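Last updated: 2022-09-26

notebook / Fereck bench / cloth picking, wrist view only

Okay, writing this down before I lose the thread, and so Sólveig doesn't have to decode my whiteboard again. Short version: the taped garments are a good idea, I like them a lot, and they've also opened a can of worms I should have seen coming back in July.

Background for Ketill, who has been off on the Fogh side of things all summer: the policy we call Plomwood gets the wrist image and the finger opening and that's it. No overhead camera, no depth. It has to pick one garment out of a few on the table and carry it to the bin. The old version was fine on T-shirts in loud colors and hopeless the moment two dark things lay near each other. It would grab one and then, on the way up, the attention map would wander off to the other one like a dog that's seen a squirrel. Skarphéðinn R. has been calling this "swapping" and I guess the name has stuck.

So the question I'm after is a small one. Once the fingers are closed on a garment, does the model still know which garment it has? Everything downstream hangs on that (place, retry, "oops I dropped it"), and we've never measured it by itself. We just looked at final success and argued.

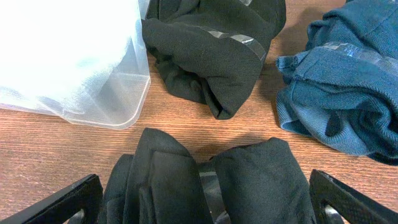
Black in the fingers, black and teal still on the table.

I love this setup! Two black garments is the mean case, and the teal one is the easy distractor that tells me if something is badly broken. If the model drifts to teal I don't even bother with the numbers, I go look for a bug.

What I did: took the checkpoint from July, froze the whole encoder, and trained a tiny head on top that has to paint the held garment in the wrist image. Labels come from the Witden tool, where I click on the cloth between the fingers and it spreads the mask out for me. It leaks like crazy on black. I went through 3,000 masks and fixed the leaky ones by hand, which took forever and which I will be complaining about at lunch for as long as people let me. Bjartur did a second pass on 80 of them without seeing mine, and where we disagree it's nearly always down in the deep creases, where black cloth turns into black finger. Fine. I can live with that, nobody's policy depends on the bottom of a crease.

Then three conditions:
- head trained on single stills
- head trained on short clips, so it gets to see the cloth arrive in the fingers
- same clips, but with the finger opening fed in as well

Clips beat stills, no shock there. What did surprise me is that the third one was no better than the second, and on the black-on-black cases it looked a bit worse to me. I would have bet money the other way (I did bet, I owe Skarphéðinn O. a coffee). My guess is the head gets lazy and learns "fingers nearly closed = paint the bottom middle" and stops looking at cloth at all. That would do great right up until a pick comes up empty, and then it'd happily paint a garment onto bare table. Need to check that with missed grasps on purpose. Haven't yet.

Now the can of worms. Tape! Shiny tape on cloth gives you a strong bright edge in a place where black fabric gives you almost nothing, and the stills head jumped on it right away. I blurred the tape regions in the test images and the stills head fell apart, while the clips head lost a little and carried on. So part of our nice improvement since July is the model reading tape. I don't think it's all of it, but I can't say how much, and I'm not putting a number in the draft until I can.

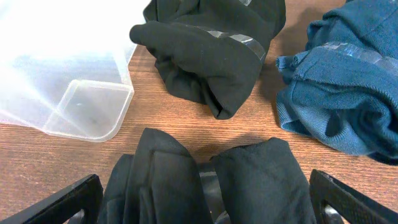 Swapping is the error I most want the head to catch, and for that I need images where the wrong answer is tempting. In this one the held garment and the black one behind it both have a strip of tape, and there's only a band of table between them, so "find the shiny strip on black" gives you two candidates. The bits that should settle it are the two lobes of cloth standing up between the fingers. With the tape blurred the clips head still paints those two lobes and leaves the rear bundle alone. The stills head splits itself over both. I've put this one in the hard set, and I want more like it, ideally with the rear garment closer still.

The plastic container is a nuisance too, in a different way. The glare on it is strong enough that the exposure augmentation sometimes pushes that whole corner to flat white. It didn't hurt the masks as far as I can tell, but it makes the loss plots jumpy and I spent most of a morning chasing that.

Next:
- retrain stills and clips with random tape blur during training, same seeds
- missed grasps, fingers closed on nothing, for the opening question
- ask Sólveig if her eval script can score swaps separately from ordinary leaks (right now both just count as bad pixels)
- Bjartur wants to try 2 frames of history in place of full clips. Cheap, so sure, after the blur runs
- coffee for Skarphéðinn

Masks and the hard set are on the shared drive under plomwood_held. Please don't rename the folder, Ketill, my paths are hardcoded and I know, I know.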